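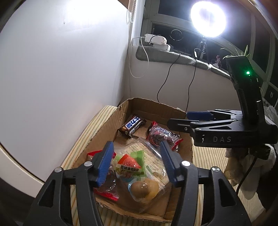

My grippers have had three kinds of finger pads since the start of this project, and I am writing down what I learned before I forget it. The first kind was foam tape, the second was a flat sheet of silicone glued with the wrong glue, and the third is the blue ones that are on both grippers now. The ridges were the idea of Pilar Insaurralde, who has the bench beside mine in the shared workshop at Fuentealba, and I resisted it for too long. I thought a flat surface would touch more of the object and hold it better. On a hard block this is maybe true. A plastic bag of snacks is another matter, and bags have become my main test, so the fingers have to go down on both sides of one inside a cardboard box, close without pushing it into the corner, and come up again. With the flat pads the film of the bag was sliding out slowly, like a fish.

I print the pads at home in the evening. The file has 20 versions now, and most of them differ by half a millimetre somewhere. What matters most is the depth of the ridges. If they are too deep the pad folds on itself when you squeeze, and if they are too shallow you have a flat pad that only looks better. I also made the mistake to put the ridges going up and down in the first files. They must go across the finger, so that the weight pulls against them.

The screws are 304 stainless. I bought a bag of 1000 from a seller named Golport, which was a silly quantity, but the small bag cost almost the same. If somebody near Fuentealba needs this size, please write me and I will put some in an envelope. I do not use thread glue any more. I did it in the first month and then I needed to change a finger, and I destroyed the head of the screw and also my good mood.

The second gripper took less time than the first, as you would expect, but it has its own problem. Its trigger comes back slower. I opened it twice and I find no difference in the spring. Pilar says the handle is a bit warped from the printer, because I took it off the plate while it was warm. She is probably right. I will print it again when I have a new roll of black, as the last one is finished and the shop sent me grey by mistake.

About the cables. I had an idea to make everything with batteries and I still have it, but for now each gripper has a cable and the cable has opinions. When you turn your wrist to the left it pulls, and this pull goes into the recording of the movement. I tried a small clip on the forearm, which helped, and a loop from the ceiling, which did not help and frightened my brother when he came to visit. A softer cable is on the list.

I keep the recordings in a program named Jirer, which I chose only for the reason that it runs on my old laptop. As of 2019-07-03 there are 123 of them. Many are bad. In the early ones I move like a person who is defusing something, very slow and with little stops, and when the arm repeats such a movement it is slow also, with the same little stops. So now I do a few without recording first, to relax the hand, and I try to pick up the thing the way I would at the kitchen table. My colour is better too since I do not work only with the ceiling lamp, but the light at night is still different from the light at noon and I have not decided what to do about it.

The arm itself is the part I have neglected. It is a Zusasell kit, second-hand, and one joint has play in it that you can feel with your fingers. I measured it, then I tightened it, then I measured again and it was worse — I had tightened the wrong side. Now it is in pieces in a biscuit tin at the workshop. I want it together again by September, when we have the open evening and people will ask to see it move.

Next I will try a pad with a softer material at the tip only, and harder behind. Pilar thinks it will peel at the join. I have put the file for the present version in the usual folder, and the centre hole is a little tight, so open it with a drill by hand before you put the screw.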